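Breakfast on a tray, what size tray do you all use

omaksymiv
Posted 29 September 2026

Trying to sort out trays for my mom, she eats breakfast in the armchair now and I'm carrying everything from the kitchen. Want something plain, cream or beige, with a lip so stuff doesnt slide off. Has to hold a saucer plus cup or small bowl, a spoon, toast if she's in the mood. The one I have is too small, toast ends up on my arm. Budget isn't huge. Plastic ok?
Orysia

kettle_drawer
Plastic is fine. Wood looks nice and then it goes in the dishwasher once and you're shopping again. Rounded corners are easier to wipe too.

h_mersha
Disagree on plastic, the cheap ones flex. Carry from both short ends with a full cup in the middle and you feel it bow. I have a Brurnora, melamine, had it 3 years, no complaints. Bit heavy.

kettle_drawer
Mine doesn't flex. Depends on the rim. Flat rim = floppy, raised rim = stiff. Also her mom isn't carrying it, Orysia is.

tansyroot
What size is the one you've got now? And whats the cup like, wide ones take up way more room than you'd think once the saucer's under it.

omaksymiv
No idea on size, will measure tonight. Found a bigger cream one and put it on the white table with the dishes, the ones with the dark line round the edge. Spoon is just a spoon. 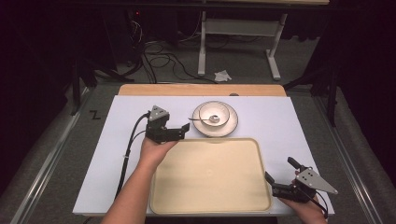
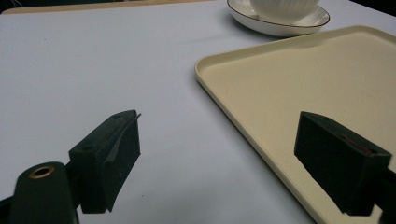
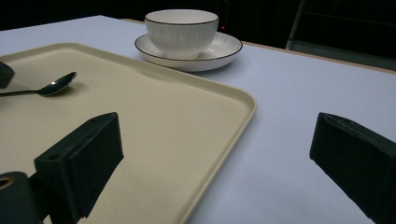

So I think the cream is fine with the white, my sister says it looks like a cafeteria. Don't care about that so much. More bothered about whether the saucer will skate around when I walk.

tansyroot
Looks nice together imo, the dark rim keeps it from being all one color. Put a damp napkin under the saucer. Done.

h_mersha
Or skip the saucer. Cup straight on the tray, spoon beside it. Less to slide, less to wash. Never understood saucers on trays

tansyroot
Saucer catches the drips!! Otherwise the toast is sitting in tea.

h_mersha
Then put the toast on a plate, Tansy

kettle_drawer
Non slip shelf liner, cut to fit. Ristivance sells it by the roll, I paid 2 dollars at a clearance. Rinse and hang up. Napkin goes soggy and sticks to the bottom of the saucer, then drops in her lap when she lifts it.

omaksymiv
Ok liner. Does it leave marks on a light tray? A dark one would, I'm guessing

kettle_drawer
White one hasn't. Don't leave it on there wet overnight.

pellworth
Coming at this from the other side, I'm the one in the armchair. Get handles. A lip is nothing to grab when your hands are bad and you want to shift the thing a couple inches. Erkthorpe does one with cutouts, 38 bucks last I looked, which is silly money for a tray but there it is. Also spoon on the side she uses. My husband still gets it wrong.

h_mersha
+1 on the handles, hadn't thought of that
Henok

omaksymiv
Thanks all. She's left handed so spoon goes left, good reminder. Will try liner first and look at the handle one in October when I get paid. Anybody know if the Erkthorpe fits across chair arms or does it need a stand

pellworth
Needs a stand or a lap. Mine goes on a pillow.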